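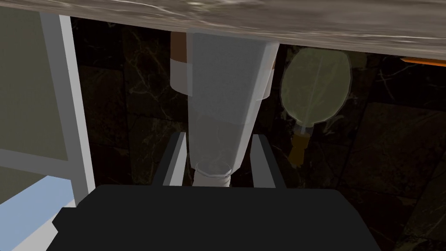 Birville paper drops its anonymous gossip column

21/07/2025

The Birville weekly paper has ended its anonymous gossip column after 12 years, following complaints from readers who said they had been written about unfairly.

The column, called "Over the Fence," ran on page two and was made up of short items sent in by residents. Names were left out, but in a town of 3,000 people most readers could work out who was meant. One item in May hinted that a couple on the north side was close to splitting up. The couple told the paper it was false, and a correction ran the next week.

After that the paper put a survey in its print edition and received 406 replies. A majority wanted the column changed or dropped. Many of the same people said they read it first every week.

"We checked spelling and we took out names. We did not check whether things were true," the paper said in a note to readers. It added that items about private relationships, money and health had become more common over the past few years, while the lighter ones – lost pets, bad parking, who won at cards – had mostly stopped coming in.

The column will be replaced by a page of signed letters and local notices. Writers must give a full name and a phone number, and anyone mentioned by name will be offered the chance to respond before the page goes to print. Letters can be up to 30 lines long.

Reaction has been mixed. Several readers wrote to say they would miss it. Others said the talk would just move to the town's online message board, where posts can still be made without a name. The neighboring town of Estwood lost its own gossip page when its paper closed, and a message board there took over within weeks.

The first letters page is due in the next issue. Past columns will be removed from the paper's website.

Contact the newsroom | © 2025 Lesidix Media | Back to top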